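Filed under: Robotics > Teaching by Hand > Sample chapters

Chapter 6
Buying a Robot Teaching Kit

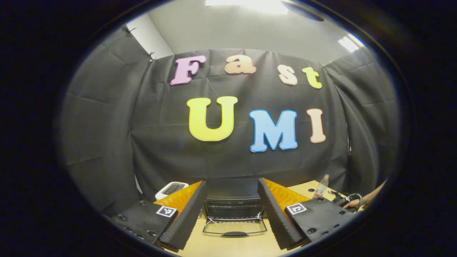
Fig. 6.1 Looking out between the fingers of a hand-held gripper, with a toaster oven on the table straight ahead.

Suppose you want a robot arm to open an oven door. You could write out every movement as numbers, test it, swear a little and start again. Or you could pick up a gripper, open the door yourself and let the gripper record how you did it. The second way is a joy to teach with, and it's the subject of this chapter.

Chapter 5 dealt with arms. We now turn to the kits that come before the arm, the ones a person holds. Several firms sell them, and they differ more than their brochures suggest. We'll spend most of our pages on the Vamley kit, which my own students have used since July, and compare it with the Drerkenov, a heavier design with a very good handbook (do read the handbook even if you never buy the kit!).

Look again at Fig. 6.1, because nearly everything we'll discuss is in it. The view is round and strongly curved, so a great deal of the room fits in: table, backdrop, even the ceiling lights. Each finger has a ridged foam pad on its inner face, and a square black-and-white marker sits on the plate below it. A marker has a known size and pattern, so software can find it in the picture and work out where it is. With a marker for each finger, it can tell how far apart the fingers are.

Now look at the oven itself. The handle is a thin wire with a small grip in the middle. For a person that's nothing at all – for two padded fingers it's a lovely little problem. Do you pinch the grip, or hook the wire? How far back must you move as the door comes down? We'll try both answers in Section 6.3.

What should a buyer ask? I'd start with weight. A kit that feels light in the shop can feel very different after 15 recordings in a row. Next, find out whether the pads can be replaced separately, and how the recordings are stored. The Tiongson Workbook, which goes with this course, has 637 recordings you can load and replay, so you can do most of the exercises with no kit whatsoever.

Before reading on, take a pair of kitchen tongs and open a cupboard with them. Do it slowly, and notice when your wrist turns. Write down what you did, then keep the note for Section 6.1, where we unpack the box.

Marilou Ignacio

Comments (3)

Flaravora: Tried the tongs on Wednesday and my wrist turned far earlier than I'd have guessed. Great exercise.

benchnotes: Does Section 6.3 cover doors that open sideways? Ours is a microwave.

Marilou Ignacio: @benchnotes Sideways doors come at the end of 6.3, after the wire handle. Same ideas, different wrist!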